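Folding and wiping get a table of their own on the upper floor

GORNUVVILLE – If you take the elevator up to the top corridor of the Bedier building this April, walk the long curve past the meeting rooms and look for the round table with the green cover. You've found the Household Table, and it's a treat!

The idea came from Toshiko Miyazaki, who runs the building's program of short courses and has wanted a housekeeping one for years. People sign up for cooking, she told us, and they sign up for bike repair, but they're shy about asking how to fold a cloth or wipe down a tabletop properly. So she asked for a spot up in the corridor, where anyone walking by can stop and join in.

Each session lasts 110 minutes and takes up to 14 people, who come to the table a few at a time. The first half is all cloths: flat folds, thirds, the quick roll that Miyazaki learned in her aunt's guesthouse. The second half is surfaces, and that's where the arguments start (good-natured ones, we promise). Do you spray the table or spray the cloth? Miyazaki sprays the cloth. Her co-teacher Aurel Barbu sprays the table and says he always will. 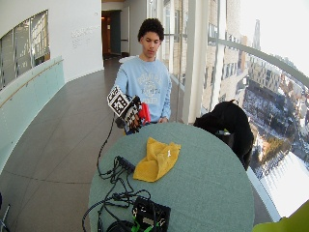 At the round table in the upper corridor, with a yellow cloth ready for folding.

Barbu spent a good part of his working life with Tanabe, a small cleaning firm on the other side of town, and he has a wonderful way of slowing things down. He had us hold a cloth by two corners and let it hang until we could see which side was longer. Then fold, smooth with the flat of the hand, turn, fold again. It sounds like nothing. Try it with somebody watching, though, and you find out how many years you've been bunching the thing up and calling it done.

Wiping gets the same care. Start at the far side and pull toward yourself in overlapping strips, then finish with one pass around the rim. A round table makes this harder than a square one – there's no corner to aim for – and Barbu likes it for exactly that reason. He also wants the cloth turned to a clean face after every few strips, so a neat fold at the start pays off later.

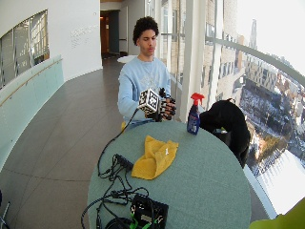 Ayane Ebihara, who came up on her lunch break and stayed until the end, said she went home and refolded a whole shelf of dish towels that same evening. "My sister thought we were having guests," she told us. Yasuo Minami was keener on the spray bottle part. He has always used too much, he said, and was pleased to learn that a couple of squeezes will do for a small table.

There are 5 sessions left before the summer break, and Miyazaki hopes to add one on fitted sheets if she can find somewhere bigger to spread them out. The Sodgate community hall has been mentioned, but nothing is settled yet.

Sessions start at 2 p.m. and there's no charge. Cloths are provided, but you're welcome to bring a favorite from home, and Barbu will happily give you his opinion of it. Sign up at the ground floor desk or by phone with Mio Hattori in the courses office. Wear sleeves you can push up!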